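Brirkell Flag Football Forum > Coaching > Moving kids from flag to tackle

How early is too early to start line technique? 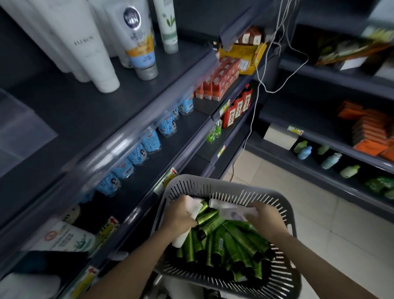 gpumph2: I coach the 14 and under flag team at Brirkell. We have a few kids who want to go to the Zanow tackle program next September and their parents keep asking me to start them on stances and hand placement now. We get one practice a week and I don't have an assistant. Do I give up part of practice for it or leave it to the Zanow coaches?

Morgan_OL: Leave it. I played guard for years and most of what I learned before tackle had to be undone. Get them running and get their hips loose. Zanow runs a rookie camp anyway.

barnia_blitz: Disagree with Morgan. A three-point stance takes ten minutes to teach and there's no contact in it. Kids who show up knowing it get reps. Kids who don't stand at the back of the line.

Morgan_OL: They stand at the back for one practice. I've seen it from the other side.

Graciela Fuentealba: I run registration for Barnia and we lost players over this. The ones staying in flag got bored watching the others do line drills. If you do it, do it after practice and make it optional.

gpumph2: After practice could work. We have the field until dark, but that's early now. What does the rookie camp cost?

Graciela Fuentealba: It was $200 last year with helmet rental. Ask them about the discount if you have 2 from the same family.

barnia_blitz: $200 is a lot for some of these families. That's my point, a coach can show them the basics for free.

Nia Pumphrey: Parent here, my son did the camp. It was fine but crowded, and he mostly did footwork. He'd have been OK without it. The bigger cost was gear, we were close to $500 by the first game.

Morgan_OL: Buy used shoulder pads but get them checked. Don't buy a used helmet.

gpumph2: Thanks all. I'm going to offer 20 minutes after practice starting 2nd December, stances and footwork only. Still not sure about hand placement.

barnia_blitz: Teach the hands too.

Morgan_OL: Please don't.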